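Skonska two-arm kitchen kit – gallery

Page by Snežana Todorova, Likthorpe workshop. Updated 2021-09-12.

We offer the Skonska kit for hire and for sale to cooking schools, test kitchens and university labs. Many people write to ask what it can really do on a normal table with normal cookware, so on this page we show it at work with the steamed bun programme, which is the one our customers request the most.

Bun programme, at the table 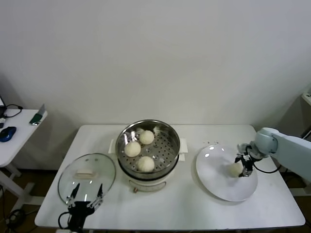
One bun in the right gripper over the plate, three still on the steaming tray. The left gripper has its finger tips at the rim of the glass lid.
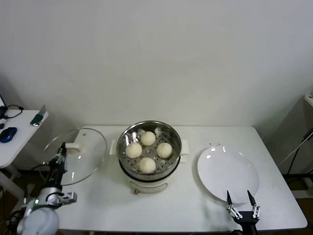 Four buns on the tray with space between them, the plate empty, and the right gripper open. Between buns we recommend this kind of spacing, so the fingers have a place to go down.

What the programme includes

The bun programme is one of 42 routines delivered with the kit. It has two parts, and you can run them separately. In the first part the left arm takes the lid from the steamer and sets it down on the table. In the second part the right arm moves the buns to the plate, one after the other. If you wish only the second part, take the lid off by hand and choose "Serve only" in the menu.

The buns may be homemade or bought. Please do not use buns with a paper underneath for the first trials. The paper can stay on the tray or come with the bun, and the programme does not check for it. Adoración Alcaraz, who wrote the routine, is preparing a version for paper liners, but I can't promise a month for it.

About the grippers

The fingers are narrow and the grip force can be adjusted in small steps. For a soft bun we begin with the lowest setting and go up only if it slips. A firm bun from the fridge needs more. With a very fresh bun you may find a small mark from the fingers on the side, and for a tasting or a photo day you may like to turn this side to the back.

Cleaning is done with a damp cloth and mild detergent. Do not put the gripper under the tap. Steam is not a problem in short sessions, but after each session please leave the grippers open for a while and wipe the joints. For food that will be served to guests, ask us about the removable finger covers, as the rules of your province may require them.

Your own cookware

You don't need to buy a special pot. The programme must learn the height of the rim and the position of the handles, and this takes one short calibration with each pot. Lids with a handle in the centre are the easiest. Lids with a flat knob are possible, but the first attempts can be clumsy. We had no good results with bamboo baskets yet, they are too light and they move when the finger touches the edge.

Table and room

A plain table with a light colour works well. Leave some free space on the left for the lid and on the right for the plate. Strong sun on a shiny rim can confuse the cameras, so we ask for a blind on the window if the table is near to it.

Hire and purchase

Hire is $300 per day, with two days minimum. The price includes delivery in the Likthorpe area, set-up, and one of us on site for the first morning. The yearly service plan for owners is $1,737 and covers the fingers, the cables and the software updates. For the price of the full kit please write to us, as it depends on the arms and the stand you choose.

Bookings for September are nearly full. There are still 2 places for a visit to the workshop, where you can bring your own pot and see the calibration from the beginning. Our partner Popescu takes the bookings for customers outside the region.

Other galleries

Perow stand, height adjustment and wheels
Folding of tea towels
Rice cooker and measuring cup
Loading the dishwasher rack (new colour-coded tray)

Questions about this page can be sent to Snežana. I answer in English, and normally on the same day – on weekends a little slower.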